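Protokoll, Arbeitskreis Trockenware Tomoana, Januar, Beginn 15 Uhr
Leitung und Protokoll: Saskia Wihongi

**TOP 1: Restfeuchte**
Die Messreihe aus der Trocknungskammer Murkport liegt vor. Von 817 Bunden müssen sieben nachgetrocknet werden. Der Grenzwert bleibt unverändert. Iketti liefert die Kalibrierprotokolle der Fühler nach.

**TOP 2: Bruch und Abrieb**
Diskutiert wurde der Materialverlust beim Sortieren. Der Abrieb wird künftig je Charge gewogen und im Chargenblatt eingetragen.

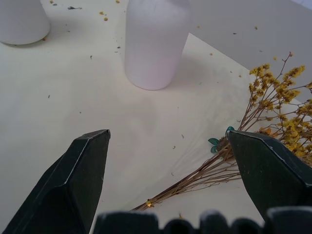 *Abb. 1: Trockenblumenbund auf weißer Tischfläche, mit kleinen Partikeln*

**TOP 3: Verpackung**
Cunix bietet Faltkartons ab einer Abnahme von rund 2.000 Stück an. Beschluss: Musterbestellung, Entscheidung nach dem Stapeltest. Offen ist die Lagerfläche in Murkport.

**TOP 4: Verschiedenes**
Etikettenentwurf vertagt. Nächste Sitzung im Februar.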